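How Three Small Countries' Rules on Charity Money Transfers Compare With the FATF Standard

Student project report, International Relations, second-year seminar
Plinemdale College
May 9, 2020
Reading time: 5 min
Print | E-mail
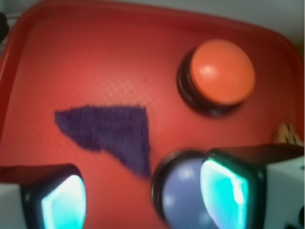 The project started with a question from the seminar reading list: when a country is told to tighten its rules against terrorist financing, what happens to the charities that send money abroad for ordinary reasons? Most of the articles we read dealt with governments and banks. We wanted to look at the charities, and we wanted to do it with people we could reach ourselves.

Background

The Financial Action Task Force sets recommendations that countries are expected to put into their own law. Recommendation 8 deals with non-profit organizations. It used to describe the whole sector as particularly vulnerable to abuse. That wording was dropped in 2016, and countries are now supposed to work out which non-profits are at risk and apply measures to those. In the literature this is called the risk-based approach.

Banks are not bound by Recommendation 8 directly. They follow national law and their own compliance policies. A bank that thinks a customer is more trouble than the account is worth can close it or refuse a transfer. This is called de-risking, and it was the main thing we wanted to ask charities about.

What we changed

The title above is the one we registered in December and we were not able to change it on the form. The original plan was to compare the laws of three countries. After four weeks we had read one law in full and parts of another, and the third was not available in a language any of us reads. Our supervisor agreed that we could turn the project into a survey of charities in our own region, with the legal comparison reduced to the background section.

Method

We took the public register of charities for the region and searched it for any organization that listed overseas work. The search gave us 254 entries. We removed duplicates and those with no contact address, and wrote to the rest by e-mail with a short questionnaire. It asked:

- whether they had sent money abroad in the past two years
- whether a transfer had been delayed or refused
- whether the bank had given a reason
- whether they had changed how they send money as a result

We received 13 completed questionnaires. That is a poor return. Several of our messages bounced, and by the time we sent reminders in March many offices had closed and we think the mail was not being read. We had planned to follow up in person and could not.

We also did longer phone interviews with two organizations, which we call Dokis and Weris in this report at their request. Dokis pays for school supplies and teacher salaries. Weris runs a clinic and ships medical equipment. Both work in countries that have been on the grey list at some point.

Results

Of the organizations that answered, nine said at least one transfer had been delayed. Four of those had a transfer refused outright. Only two were given a reason in writing, and in both cases the reason was a general sentence about policy.

Delays ranged from three days to eleven weeks. The eleven-week case was Weris. The transfer was for 700 dollars to cover fuel for a generator. The bank asked for the supplier's registration papers, then for a translation of the papers, then for the papers again because the first set had expired in the meantime. Weris kept all the correspondence and let us read it. None of the letters mentioned terrorism or any law by name.

Dokis had a smaller problem that cost it more. Its bank introduced a fee for what it called enhanced review, applied to every transfer to certain countries. The charity sends small amounts every month, and in one year it paid 600 dollars in review fees. It now sends money four times a year and the local school has to hold the cash. The person we interviewed pointed out that this is less safe and harder to track than the monthly payments were.

Six organizations said they had changed how they send money. Most moved to larger and less frequent transfers. One had opened an account with a second bank in case the first one closed theirs. One said that a board member now carries cash when traveling, and asked us to leave out any further detail.

Discussion

The FATF has said in its own guidance that measures should not disrupt legitimate non-profit activity. Our answers suggest that for small charities the disruption comes mostly through the bank. A government can rewrite its law along the lines of the current Recommendation 8 and a charity may notice no difference, if the bank's list of difficult countries stays the same.

We also noticed that the grey list came up in the phone interviews but hardly at all in the questionnaires. Most respondents did not know whether the countries they work in were listed. They knew which transfers got stuck.

There is an argument on the other side and we should give it. Banks have been fined very large amounts for weak controls, and a compliance officer has little to gain from approving a small payment to a place the officer knows nothing about. We asked three banks for an interview. Two did not reply and one sent a link to its terms and conditions.

Limits

The sample is small and not random. Organizations that had trouble with transfers were probably more likely to answer. We did not see bank records, so the dates and amounts come from the charities, except for Weris, where we saw the letters. Everything here applies to one region and should not be read as a finding about the whole country.

We used the coding scheme from the Saraç handbook for the interviews, in a shortened form. The questionnaire and the code sheet are in the appendix, which is kept with the printed copy at the department office.

Further work

A follow-up could send the same questions on paper, in the fall, when offices are staffed. It would also be useful to ask about the amount of each delayed transfer. We left that out to keep the form short and missed it when we wrote the results.

Contact | © 2020 Plinemdale College | Back to top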